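Parts tray

A parts tray is a shallow open container that keeps small components apart on a bench. Motors go in one, round circuit boards in another. Claims that it speeds up work rest on little. 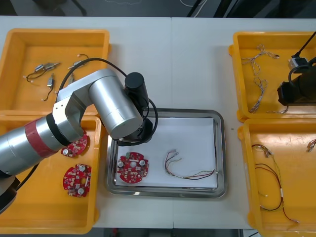 Yaneth Arboleda: we had trays at Nurnside and still lost screws.

Colour is said to help, though sellers such as Raleo 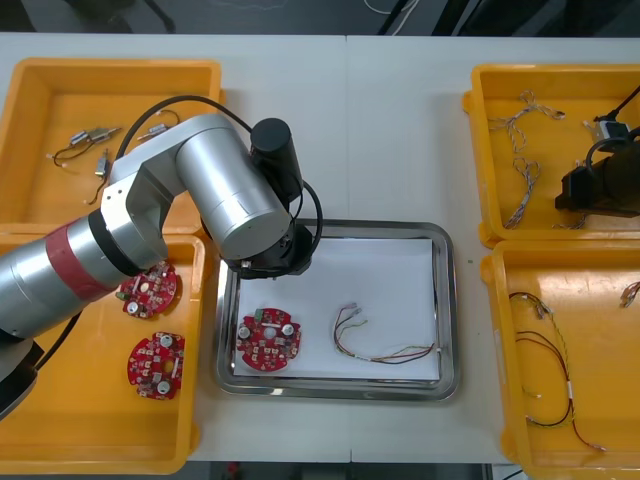 offer no proof. Steel trays cost more and scratch anyway.

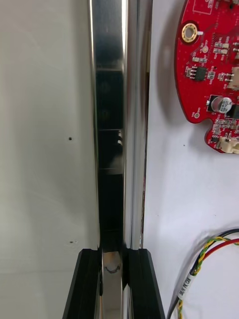 p. 155

Leads tangle in any tray.

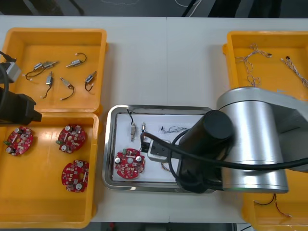
Zoi Stamatopoulos disagreed, blaming overfilling.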